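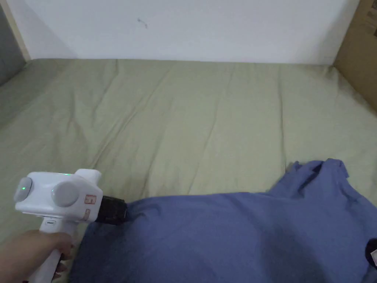
I own a full-size iron and a full-size ironing board, and between last July and this spring I used them twice. The board lives behind the wardrobe in the spare room. To get it out I have to move the vacuum cleaner, and to put it back I have to move the vacuum cleaner again. Most weeks I just hung shirts in the bathroom while I showered and hoped for the best, which doesn't work very well on cotton.

So I have changed how I do it. I now steam things in the bedroom, on the bed, one at a time, straight after the laundry comes up from the basement. I have kept it up since March and I thought I would write down what I do, mostly for my sister, who keeps asking, and for anyone else who lives on the third floor of a building like ours on Lolach Street with two dryers for the whole place. The dryers are the real cause of the problem. They run too hot, they take 43 minutes whether you want that or not, and if you are not standing there when one stops, your clothes sit in a heap until somebody lifts them out onto the table.

The routine is simple. I strip the bed down to the fitted sheet and pull the sheet flat. The comforter goes over the chair and the pillows go on top of it. I bring up the basket, take out one piece and lay it down. The rest stays in the basket until I am ready for it. When I first started I tipped everything out at once and the pile pressed new creases into whatever was at the bottom.

T-shirts I start at the collar, because if the collar looks bad the whole shirt looks bad. I go around the neck, then out along the shoulder seams, then each sleeve, then the body from the top down. With the free hand I pull the fabric away from where I am working. Pulling too hard leaves a T-shirt longer than it was, and I have one gray shirt that reaches most of the way to my knees now. I turn it over, do the back quickly, and hang it up. It stays on the hanger until it is fully dry. Folding too early undoes the work.

Dress shirts take longer and I am less good at them. I do the button strip from the inside. The cuffs I lay open. I still take anything that matters to Lastcombe Cleaners on the corner, who charge a fair price and put it on a proper hanger. That is maybe one shirt a month.

The bed is a better height than I expected. I am tall and the ironing board always gave me a sore back, but I can sit on the edge of the mattress for the small things. The bad side is that the sheet gets damp. I do laundry in the morning and the sheet has dried by evening, so it has only mattered once, when I started at nine at night and slept on the couch. A towel folded in half helps. I forget the towel about half the time.

Before any of this could happen I had to clear the bed, which in our apartment had turned into a shelf. We don't have a hall closet. Anything that comes in the door and has no home ends up in the bedroom: bags for the thrift store, coats between seasons, boxes. I got the bags out in one trip. The boxes have been slower going, and on laundry day they get shoved around from one side to the other.

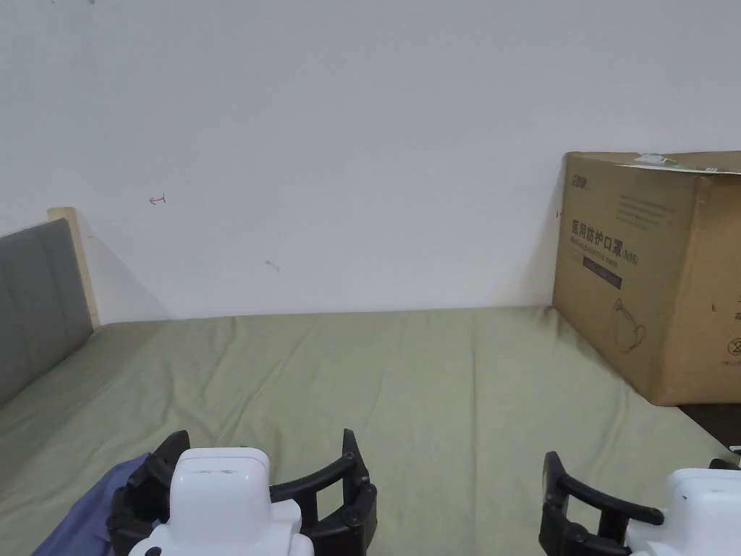

Fiachra Ó Briain wrote to me after my last post on closets to say that I should stop treating the bed as storage at all and give every box a date. If a box has not been opened by its date, it leaves, and you are not allowed to look inside first. He has done this in two apartments and says the only thing he has ever missed was a bicycle pump. He also thinks steaming on a mattress is a bad habit and that I should buy a hook for the back of the door.

I have tried the hook. I bought an over-the-door one from Flutum and it was fine for jackets, but the door swings when you press against it and I spent more time holding the door than doing the shirt. Wedging it with a shoe helped a little. The hook now holds my bathrobe. I haven't tried the dates yet. My problem is that I would write a date on the box and then change it.

What I did instead was go through everything on the bed on one rainy afternoon and sort it by where it should have been in the first place. 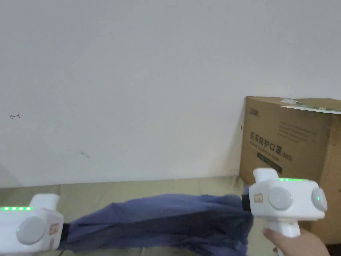 Paper went to the desk. Coats went into the zip bags under the bed, which hold more than I thought, though I had to sit on one to close it. Spare bedding went on top of the wardrobe. Cleaning supplies and first aid things are going into the low cabinet from Mac Giolla, once I have put the second shelf in. The shelf came without its pins. I have asked for them, and so far I have had one email saying they got my email.

The bed now takes a few minutes to clear, where it used to take most of the morning, and that is why the steaming gets done. I still have towels to deal with. We own far too many and at least four of them are only used for wiping up after the washing machine in the basement leaks. I will probably start on those when the cabinet is finished.

The vacuum cleaner is still behind the wardrobe with the ironing board. I am going to see if the people downstairs want the board.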